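Small shiny objects and a busy bedspread -- how many demos before I change the background?

Teun Verhoeven
4/11/19

I'm collecting hand-held gripper demos for a sorting policy (pick up one piece of jewelry, put it in the box, repeat) and I'm having a great time with it!
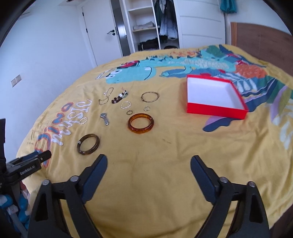
Jewelry set on the yellow duvet, gripper open, gift box to the right.

So far I have 200 good takes on this one bed. Bangles go fine. The rings and the chain bracelet are where I fumble, and I end up with takes where I go back for the same piece two or even 3 times. My plan was to reach 700 here and then move to another room. Is that sensible, or should I be moving already? And do I keep the fumbled takes? I'm using Drolon to sort the recordings, if that matters.

Lucía Collado

What a fun set! Move already. I did 3,000 takes of a cutlery task in one kitchen and the policy was wonderful in that kitchen and hopeless in my sister's. After that I switched surfaces every 50 takes or so and learned far more from far fewer recordings. A cartoon duvet is a great hard case, so do keep it in the mix, but add a plain sheet, a desk, a rug, whatever you have. Shuffle the pieces between takes too. If the rows always run the same way the policy will happily learn the rows.

Keep the fumbles where you recover and finish! Those are gold -- they show it what to do after a miss. Throw out the ones where you gave up or used your other hand.

For thin rings, come in slower than feels natural and close on the rim from the side. Tag rings and chains separately in Drolon so you can check how many you have of each.

Dirk Albers

Agree with moving. Also check your lighting, metal goes white near a window.

Ilse Kramer

I'd leave the chain for later. Get rings and bangles working first, then add it. Mine used to slide off one finger every time and I never did find a good fix, I just swapped the chain for a thicker one. Does the box lid go back on at the end or is that a separate task?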